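Ledora Home Help > Laundry and Clothing Care

White cotton T-shirts going gray and stiff in hard water

Romain Lacroix
Feb 3, 2026

I have a front loader (Drolten, bought used) and water that tests at 300 ppm hardness. White cotton T-shirts come out dull after a few months and the fabric feels stiff once line dried. I use powder detergent at the dose printed for medium soil, 30 °C, normal cycle, plus liquid softener. No visible stains, just an overall gray cast. Is this mineral buildup, detergent residue or worn-out cotton? And is there a way to tell before I start buying additives?

3 replies

Marcelle Arnaud

Probably the first two together. At 300 ppm a good part of the detergent is spent on calcium and magnesium before it reaches any soil. What is left forms a film with the minerals, and softener adds a waxy layer on top.

Test first. Put one shirt in a clean basin of hot tap water with no detergent, leave it for 30 minutes, then squeeze it several times. Suds or slippery water mean detergent residue. Cloudy water without suds is less conclusive – it can be soil, softener or loosened mineral film.

Then check the fabric itself. Lay the shirt flat in daylight, lift a small fold from the front panel and compare it with the inside of the hem, where there is less wear. If the hem is just as gray, the cause is in the wash. If only the front is dull or thin, the cotton is worn and no additive will fix that.
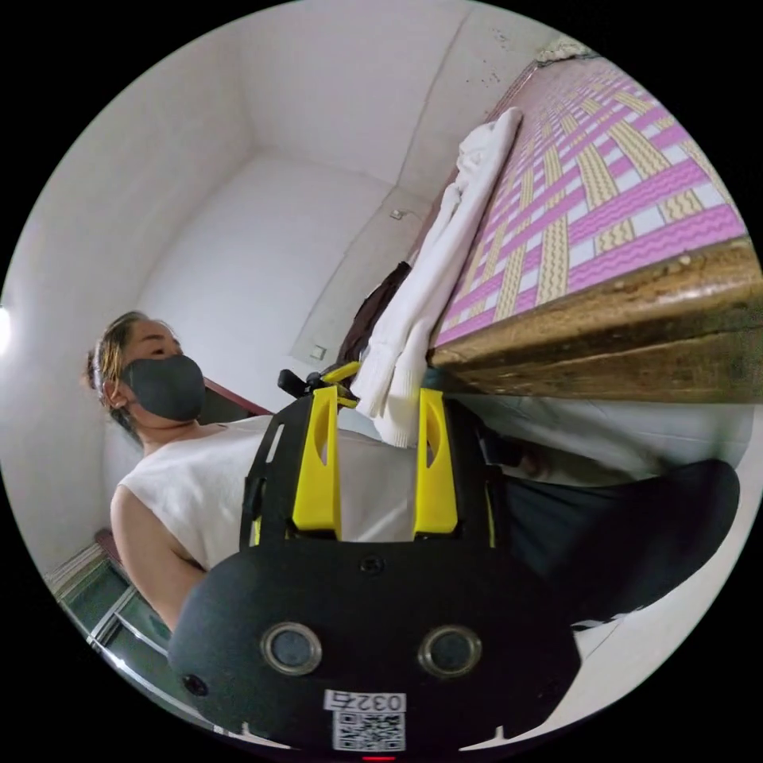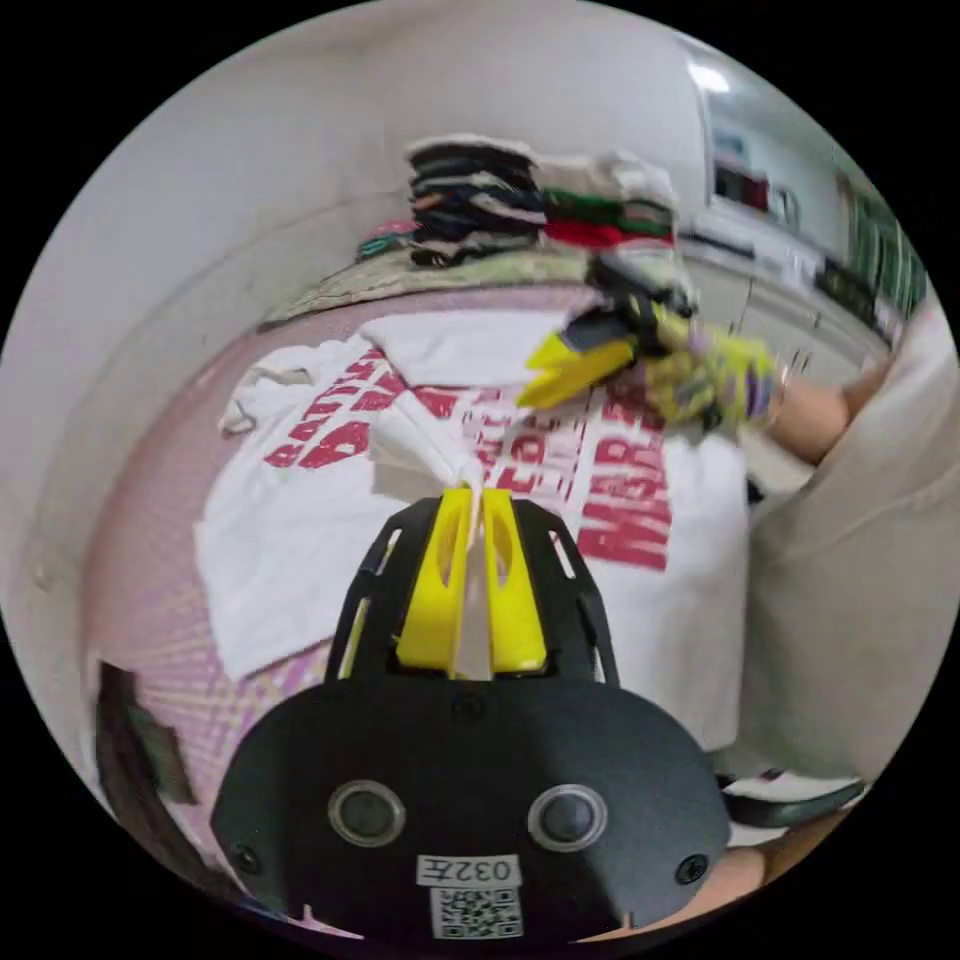
Treatment, if the test shows residue

1. Stop using softener. It also reduces absorbency.
2. Run the shirts at 60 °C if the care label allows it, with the hard water dose on the detergent box. The medium soil figure usually assumes softer water.
3. Add a water conditioner to the main wash. Citrate or zeolite types stay dissolved or suspended. Washing soda works but precipitates the calcium, so it can leave grit on fabric if the rinse is weak.
4. Add an extra rinse.
5. Repeat for two or three washes before judging the result.

Do not mix vinegar with chlorine bleach at any stage. The combination releases chlorine gas.

Stoler

Just use bleach. Works for me.

Riviere

Bleach will not remove mineral film, and on shirts with some elastane it can turn the fabric yellow. Oxygen bleach is the safer option for whites, but it does little at 30 °C unless the product contains an activator. Check the ingredient list for TAED.

Also look at the machine. Run an empty hot cycle with a descaler, and clean the door seal and the dispenser drawer. A scaled heating element takes longer to reach temperature, and some older machines cut the heated phase short on a timer.

Comments (3)

Romain Lacroix: Did the basin test. Plenty of suds, and the hem is as gray as the front. Starting with the extra rinse and no softener.

Riviere: Change one thing at a time if you want to know which one helped.

Marcelle Arnaud: Agreed, though I would do the dose and the temperature together. Low dose at 60 °C still leaves film.

12 people found this helpful | Share

Contact | © Ledora Home Help | Back to top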